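Units > Automation Planning > Topic 6 > Handout

February | Notes by Obaidul Paul
14 comments | 6 shares

Topic 6: Buying the gear (and not blowing the budget before it's plugged in)

Right, last topic we drew up the task list for the canteen project, and a few of you emailed me wanting to skip straight to the catalogue. I get it! Catalogues are fun. But I've sat through enough purchasing meetings to know that the arm is the bit everyone argues over and the bit that causes the least trouble afterwards, so these notes are mostly to do with everything else on the invoice.

Bring your task sheets with you to the tute. If you haven't filled in the columns for part size, part finish and how often the task repeats, please do that first, otherwise the quoting exercise won't make much sense.

6.1 Start from the thing being picked up

I always start at the fingertips and work backwards. What does the robot have to hold? How thin is the thinnest part of it, how slippery, how heavy at the far end? For the canteen job we're sorting and placing cutlery, which sounds like nothing at all until you try to price it. A spoon is long, narrow through the handle, heavier at one end, and most of them are shiny. Each of those turns up somewhere in the budget.

Narrow handle: you need fingers that close down to a small gap and stay lined up while they do it. Check the minimum opening on the spec sheet as well as the maximum, as the maximum is the number they like to print in bold.

Weight out at one end: if you grab it by the other end, it wants to tip. A bit more grip force or a grippier fingertip pad will usually sort that out, and pads wear, so put them under consumables.

Shiny: this one's for the vision people. Budget for lighting, and read 6.4 before you spend anything on a camera.

When I was putting together the quote for Rillitz (some of you met their ops manager at the site visit, lovely bloke, very fond of spreadsheets) we did the whole first round in simulation. It cost us a workstation we already had and a fair chunk of my patience. For that money we got to try out grips, finger shapes and approach angles without buying a single piece of hardware, and I'd now do it that way for any job where the object is awkward to hold.
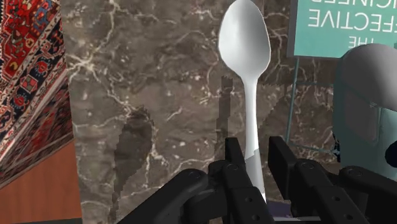
Fig. 6.1. Simulated two-sided grip on a spoon, held upright by the handle with the bowl at the top.

What I'd like you to take from the figure is where the fingers sit. They're pinching the handle down low, so nearly the whole spoon is sticking up past the grip. Go to your task sheet and ask what that means for your own job. If the spoon has to go bowl-up into a holder, how much room is there for the fingers around the slot? If it has to be laid flat in a tray, the wrist has to swing all that length around, and your cell just got bigger. Cell size means floor space, guarding and sometimes a longer arm, so one choice of grip can walk its way through half the budget. Have a look at how chunky the finger linkages are next to the handle, too. I've seen a group plan a lovely tight cutlery rack and forget that the gripper has to fit in there as well (it was my group, I was the one with the tape measure, moving on).

6.2 What simulation will and won't save you

Simulation is cheap for reach, clearance, rough cycle time and finger geometry. It's much shakier on friction, on bendy or worn parts, and on anything with water or grease on it. Canteen cutlery comes out of a washer, so you can guess how I feel about trusting a simulated grip all the way to purchase order.

My rule is to let the sim knock out the bad options and then rent or borrow for the last two. Most distributors will do a short trial if you ask before you've committed, and they get a lot less friendly about it after. Ask for the trial in writing and ask who pays the freight back.

One more thing on this: put simulation hours in the budget as labour. Students always write zero because the software was free. Somebody still sat there building the parts and fixing the collisions, and that somebody wants to be paid.

6.3 The lines people leave off

I'm putting these down in the order they've bitten me.

Fingertips and spares. One set on the robot, one on the shelf. The gripper itself might last for years but the pads certainly won't. For the Rillitz job we priced custom fingertips at $353 a set and ordered two sets straight up. There was a bit of grumbling over the second set, and I'd still order it.

Mounting and adaptor plates. The arm and the gripper came from different suppliers, and of course the bolt patterns didn't match. Ask before you order.

Cables and connectors. Dull, I know. We paid $479 for cabling on a job where I'd pencilled in nothing, because I'd assumed it came in the box with the arm. Read the box contents!

Guarding and the risk assessment. Even with a collaborative arm you need the assessment, and if the tool has pinch points (the gripper in Fig. 6.1 closes from two sides, so yes) then the assessment has to cover the tool and the part as well as the arm. Get someone who does it for a living.

Training. Two people at least, and they shouldn't both be on the same shift.

Downtime during install. If the canteen has to close a servery for the changeover, that's a cost to the canteen even though no one sends you an invoice for it.

6.4 Cameras and lights

Buy the lights first, or at any rate price them first. A glossy part throws highlights that shift every time it turns, and shadows behind it can mess up the edge your software is hunting for. A better camera just gives you a sharper view of the same mess. Try a diffuse light and a plain background before you upgrade anything.

If you're testing your vision in simulation, throw in some busy backgrounds along the way. Patterned surfaces, lettering, other objects at odd angles, whatever you've got in the library. If the detector only works over plain grey you want to know that while it's still free to fix. Then for the real cell, go back to making life easy for it, and put the plain backing panel in the budget. It's cheap.

6.5 Comparing quotes

For the exercise you've got three quotes in the shared folder, from Fleltent, Gamage and Mistureck. They're made up to look the way quotes look in real life, so they don't line up. One bundles the gripper with the arm, one splits out commissioning, and one has a line called "sundries" that I'd want a good long chat about.

Make yourself one table with your own headings down the side and force all three into it. Leave a gap where a quote is silent, and don't fill it with a zero. Every gap becomes a question for the supplier. Then add a column for the second year of running, with pads, service visits, software licences and spare cables, and see if your ranking changes. When I did it, mine did.

Please don't forget lead time. A gripper that's a bit dearer but on the shelf can easily beat one that holds up the whole install, particularly if you've already booked the electrician.

6.6 For the tute

Fill in the comparison table for all three suppliers. Write a half-page note to the canteen manager saying which one you'd pick and what you'd still want to ask them. Assume the manager has never bought a robot and has 30 minutes for the meeting, so go easy on the acronyms.

Groups doing the tray-stacking task can swap the spoon for a tray in 6.1, but keep the same headings so I can mark them together. And if your sim keeps dropping the part, bring the file along and we'll have a look at the contact settings before you go and spec a bigger gripper.

Reading for next time is the section on acceptance testing. It's short, and it's the bit you'll wish you'd read when the supplier asks you to sign off.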